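# Skiltton wrist camera kit: my review after 300 recordings

I've been using the Skiltton wrist camera kit since April to gather examples for our sorting arm, and I've got opinions. Quite a lot of them!

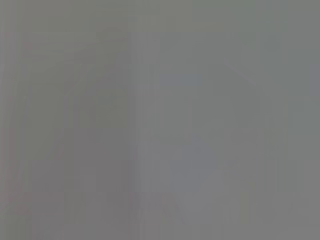
## What I wanted it for

We're teaching a small arm to pick things up and put them in the right tray by showing it how, over and over. I drive the arm by hand with the Ondum controller, the camera on the wrist records what the arm would see, and the whole lot gets saved with the joint positions so the learning side can chew on it later. Kayode Bassey does the training part. I do the driving, which suits me fine because I like fiddling and I don't like waiting for progress bars.

Our old camera sat on a pole and mostly filmed my elbow. So a wrist camera was the obvious next step, and the Skiltton was the one that fitted our arm without me having to print a new bracket.

## Fitting it

Very easy. You get the camera, a clamp, a cable, 3 spare screws and a folded sheet of instructions that is mainly warnings. I had it on before my tea had cooled. The clamp grips well and hasn't slipped once, even after I drove the wrist into the side of a tray (twice, sorry Kayode).

The cable is the weak point. It's stiff, it's a bit short, and if you rotate the wrist all the way round it pulls tight and you can feel the arm grumbling. I ended up looping it through a bit of velcro halfway down the forearm. A longer, softer cable in the box would have saved me a whole afternoon.

## Picture quality

Mixed, and this is what I'd want to know before buying. When it's good it's lovely, with sharp edges and colours that match what's on the bench. When it isn't, you get what's at the top of this page, which is plain grey mush with some faint vertical stripes and blocky bits along the bottom. I can't pick out a single object in it, and I don't see how a learning system could either.

Out of my first 300 recordings I threw away 44 for camera reasons. I could live with that if the software warned me, but it doesn't. The little light on the side stays green whatever the camera is sending, so you can drive a perfect pick, feel very pleased with yourself, and only find out at the checking stage that there's no usable view of it. The focus ring also has no lock. I put a dab of paint across mine so I can tell at a glance if it's been nudged – cheap fix, works for me.

## The recording software

Gautam, the program it comes with, is nicer than I expected. Big start and stop buttons, a notes box for each recording, and you can mark one as bad without deleting it. I use the notes box all the time. "Dropped it, picked it up again" is useful to Kayode, who keeps some of the fumbles in on purpose so the arm sees what recovering looks like.

What I miss is a decent preview. There's a tiny one in the corner and it hides itself when you press record, which seems exactly the wrong way round to me. There's no blur check either. Kayode wrote a short script that looks at the contrast of every recording and flags the flat ones, and we run it at the end of each session now. It should have been in the box.

Exporting is fine. Slow for long sessions, but the files open in everything we've tried and the camera and joint timings line up properly, so I've no complaints there.

## Compared with the Jirell

I borrowed a Jirell for a fortnight to see what I was missing. Its preview is much better and the focus locks, but it's heavier, and our arm visibly sagged when fully stretched out. It also costs more and the clamp needs a hex key smaller than any I own. For a bigger arm I'd probably go that way. For ours I gave it back and stuck with the Skiltton.

## Would I buy it again?

Yes, with a grumble. We're at around 1,350 recordings as a target and I'm happy to do the rest of them with this kit, now that I've got my routine. Check the preview full size before you start, do one throwaway pick, play it back, then get going. Have another look after any bump.

Four stars for the clamp and the timing, two for the cable and that useless green light, so call it three overall. If Skiltton ever bring out a focus lock as an add-on I'll order it the same day.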